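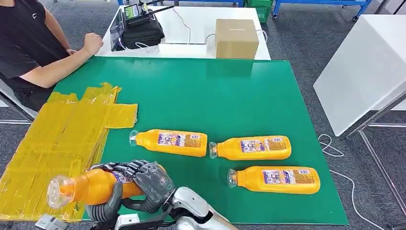

Figure 3. A sorting table with orange bottles lying on a green mat and translucent yellow-amber sheeting piled at the left.

4.2 Bottles that will not stand in line

We turn now to the part of the Dravthorpe study that gave us the most to think about, the handling of small plastic bottles between the end of labeling and the start of packing. Readers who have worked in a small packing room will know this stretch of the job well, and may be surprised to find it given a section of its own. We were a little surprised ourselves. When we drew up the first plan for the study in May, the sorting table was a single box on the chart, with one arrow going in and one coming out, and we expected to spend most of our time on the cartons.

The orange bottles in Figure 3 have a squared-off shoulder, a rounded base and a clear cap, with a white label on the side carrying small colorful graphics and a good deal of dense print. They are lying down on the mat, and the caps do not all point quite the same way. This matters more than it might seem. A bottle on its side has two things a packer needs to know at once - which end is the cap, and which way the label faces - and with a clear cap on a bright body the first of these can be read at a glance, even from the far side of the table. The label takes longer. In our notes we call a bottle "settled" when its label faces up and "turned" when it does not, and we kept these two words through the whole of the study, including the tables in Section 5.

Across all sessions we logged 3,901 bottles, of which 1,873 were turned when they first came to rest on the mat. We had guessed the share would be far smaller. The packers at Dravthorpe had not guessed at all, and simply reached for each bottle with a small roll of the fingers that brought the label around on the way to the carton. It is a lovely thing to watch, and very hard to write down in a work instruction (we tried several times, and the version in Appendix B is still not one we are proud of).

The surface deserves a word too. The Dravthorpe room uses flat, matte green mats on white tables, while the room at Kestenwood, described in Section 4.1, works on the bare tabletop. We did not set out to compare surfaces and would not want the reader to lean on the difference. Still, packers in both rooms brought the subject up without being asked, and those who had tried the mat liked it for the plain reason that an orange bottle stands out so well against dark green.

Then there is the sheeting. Loose plastic sheeting of the kind at the left of Figure 3, all creases and overlapping panels, takes up a generous part of the mat, and one flap reaches out toward the nearest bottle. Our layout drawings, which followed the Ocampo method for small tables, gave film no place of its own. They treated it as something that arrives, is used and goes away. On a real table it has a width and a depth, and the space left for bottles is whatever the film has not taken. We have since added a film area to the drawings, shown with a dotted outline, and we allow it to grow and shrink during a session.

Cartons were filled by hand to the Fumard pattern, with bottles laid head to tail, and the next section takes up the filling itself. For the timing work there we used a smaller set of 400 bottles, all from Dravthorpe, and left out any bottle that had been picked up and put back down on the mat before it reached the carton.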